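July 17, 2020

Notebook, Stirnitbridge bench. Connector set for Puteron, continued from the stack Aslak Öberg left me.

Target for this batch is 800 demonstrations, power lead to board. Settings as before: table cleared between runs, lead dropped by hand so it never lies the same way twice, wrist views saved with every run.
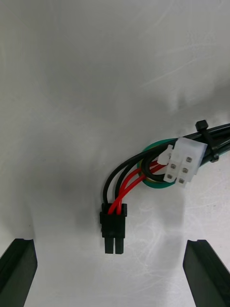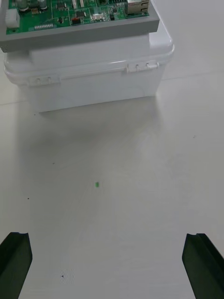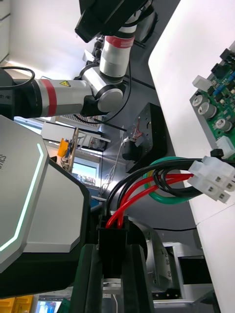 Got through the first block before lunch. Threw out 12 runs. Most of those were me closing the fingers too early and pushing the plug sideways – I kept the ones where I backed off and tried again, as Aslak wants recoveries in the set. They get the tag "retry" and go in the same folder.

Changed the episode limit from 30 seconds to 900 frames by mistake. Fixed it after the second restart. Check the log header if the lengths look odd.

Makris script still drops the last frame when you stop with the pedal. Stop from the keyboard until it's patched.

Open points:
Do we label the grasp by wire side or by latch side? Notes disagree.
Mirnadeo wants a sample upload before August. Ask Aslak which runs.
Wipe the table more often. Smudges move between runs and I don't want the model picking up on them.

Next: same lead, lamp off.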